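Bodstead visitor center to move in March

Bodstead's visitor center is moving out of the old station and into Jarkstead House, two streets from the harbor. Doors open at 9 a.m. on the first day in March, says manager Mehwish Durrani — the station desk shuts the night before.
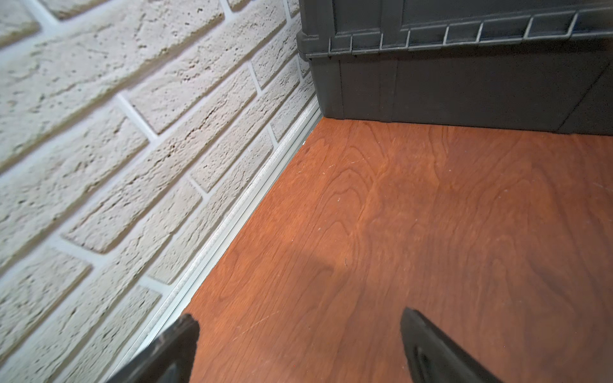
White brick and wood-grain floor, with a gray storage cabinet.

The new place has room for 200 walking maps and a proper bag drop, 3 dollars a bag. Free for anyone staying two nights or more in town. City break bookings reached 3430 last season, most of them couples.

Ferry tickets will still be sold at the peir. Tour guide Dougal Rankin keeps his evening walks, same start point, same price.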